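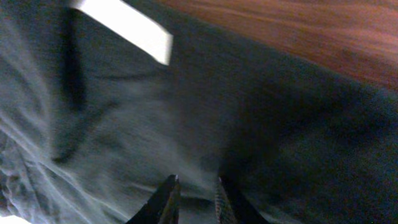 Zarkanham Folding Study: Frequently Asked Questions

What does the study examine?
The study asks how well a two-arm robot can learn to fold everyday clothing from demonstrations given by a human operator. The learning method is called Clomow. It was developed at the Prerircombe laboratory and is tested there on ordinary garments of mixed size, color and fabric.

Why was clothing chosen?
Cloth changes shape each time it is touched. A method that works on boxes or cups can assume that an object keeps its form, and a folding method cannot. Garments also hide parts of themselves, so the robot must often act on a hem or sleeve it can see only in part.

How is the work area arranged?
The two arms share one wooden table. Garments may be left on the table while another is being folded, as they would be in a home.

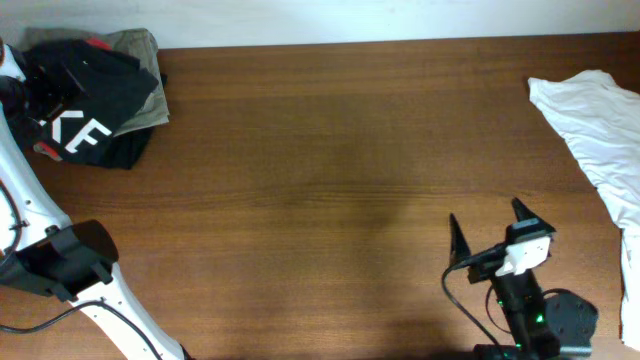 The two-arm station, with clothing at the back left of the table and a white cloth along the right side.

How many demonstrations were used?
The current version of Clomow was trained on 3000 demonstrations. Each one covers a single garment from first contact to final placement. Demonstrations in which the operator dropped the garment and recovered it were kept in the set.

What do the wrist cameras add?
A view from above shows the outline of a garment but gives little information about its layers. Close to the fabric, the edge of a fold and the gap beneath it are easier to find.
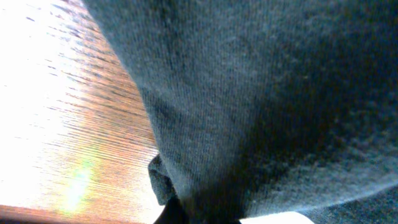

The method therefore gives more weight to the wrist views once a gripper is near the cloth, and returns to the overhead view when the garment is moved. In trials without the wrist views, the most common error was picking up 2 layers when one was intended.

How is a fold judged?
Each test run consists of 40 attempts. An attempt is counted as complete when the garment is folded and set down without help from the operator. Neatness is scored separately – a complete fold may still receive a low score.

Does printed lettering affect the result?
No clear effect has been found so far. Shirts with large prints and plain shirts were completed at similar rates.
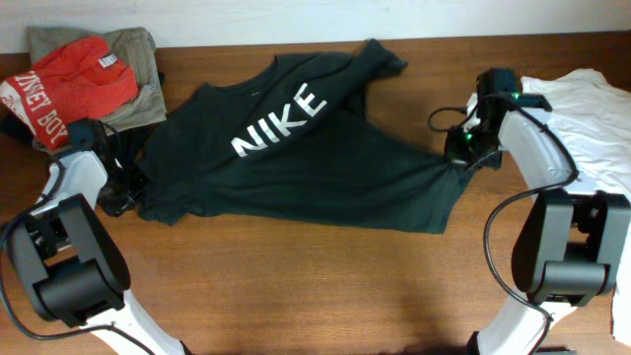
Can other groups use the method?
Yes. The training code and the Tapia garment set, which was prepared for this study, are available on request for research use. Requests should state the type of arm and gripper to be used. The next release is planned for August.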